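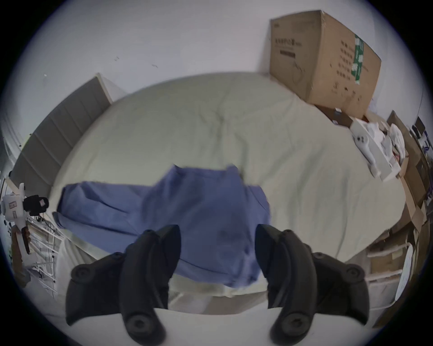 Tetadus opened its doors for an afternoon in February, and this page puts together what we brought back from the visit. The company teaches machines to do jobs around the house, and it does most of that teaching with hand-held grippers that a person carries through the job first. The bedroom was our first stop. The job there was clothes on a bed, and the piece being worked on was a blue top, lying crumpled across a pale green fitted sheet with its lower part hanging over the edge of the mattress between the two black fingers. Soft cloth is the hard part, we were told. A cup has one shape, and a shirt has a new one every time it is put down.

The bedroom is one of 7 rooms laid out along the corridor. Visitors were let in four at a time and asked to stand by the door while a turn was going on. After that we could try the gripper ourselves. The handle is squeezed to close the fingers and let go to open them. Most of us grabbed too much cloth and lifted the sheet as well. The staff said to go for a fold that stands up by itself and to come in low.

Notes from the rest of the afternoon

Arrival. The entrance is at the back of the Sorrentino building, up the ramp. Badges were handed out at the desk and coats left on the rail. Doors opened at 2 pm and the last group went round at 4.

The talk. It took place in the canteen and lasted longer than planned. The day's total on the board when we sat down was 954 turns, counted across all rooms. A turn is one go at one job, from picking up the gripper to putting it down again.

Sorting bench. Each turn is played back on a screen and marked as kept or dropped. The software is called Driltix and was written in the house. Turns where the cloth slips out are kept too, under their own heading.

The kitchen. Cups, plates and a drawer that sticks. The drawer was left that way on purpose after somebody offered to mend it.

The arm. Cevum supplies the arms, and one was running in the end room, fixed to a bench. It folded a tea towel in half, then in half again, and took 61 seconds over it. On the second go it missed the corner and had to start over. People clapped both times.

Questions. Most were about price and about noise. There is no price yet. The arm is quieter than a washing machine, though the fan in the cabinet next to it can be heard from the corridor.

Going again. The next open afternoon is planned for the autumn. Groups are limited to 10 and children are welcome if they come with an adult. Flat shoes are a good idea, as the ramp is steep. Places are booked through the front desk.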